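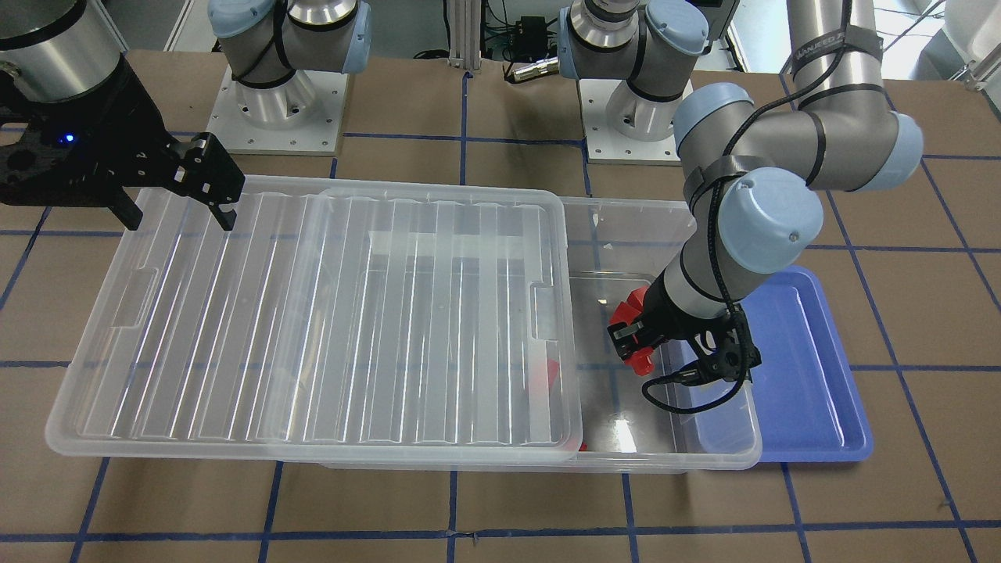

4. Planning and budgeting for a two-arm bench cell

By Kiran Rawat
15th March

Read this section before you place an order. It assumes you have chosen the Skondudis two-arm package and have a room for it, but have not yet bought the table, grippers or bins.

4.1 Before you ask for a quote

1. Write down the jobs the cell will do in its first year. Handling lidded storage bins needs two arms and a table deep enough for the bin, its lid and a tray side by side.

2. Measure your largest bin with the lid off. Add 10 cm on every side for the grippers.

3. Decide where the bases will go. Both arms in our layout stand on pedestals along the far edge of the table, each on a square white mounting plate. Check the bolt pattern with the table supplier first.

Note: Clear plastic bins and lids catch the light. If you plan to use cameras, ask for a trial with your own bins. Drevville charges £219 for a trial and takes it off the order.

4.2 Items people leave out

4. Add a line for cables, straps and ties. Cables run along the arms and need slack at every joint. We spent £107 on these and would allow more next time.

5. Add a line for table covering. Brown kraft paper with a grid of blue tape is cheap and easy to replace. Order enough for several changes.

6. Price one spare gripper. Arango quoted us £1434 each, fitted, with delivery in August. If you can only afford one spare, choose the type used on both arms.

Caution: Do not cut the budget for guarding or the emergency stop to pay for a spare. The cell must not be switched on without them.

4.3 Placing the order

7. Send the table drawing and the bin sizes together, so that reach can be checked in one go. Darkville will not confirm a table without both.

8. Ask for the arms and the table to arrive in the same week – storage at the depot is charged by the day.

9. Keep the signed quote with this guide. You will need the part numbers in section 5.

We use cookies to remember your settings and count visits. Accept all | Manage cookies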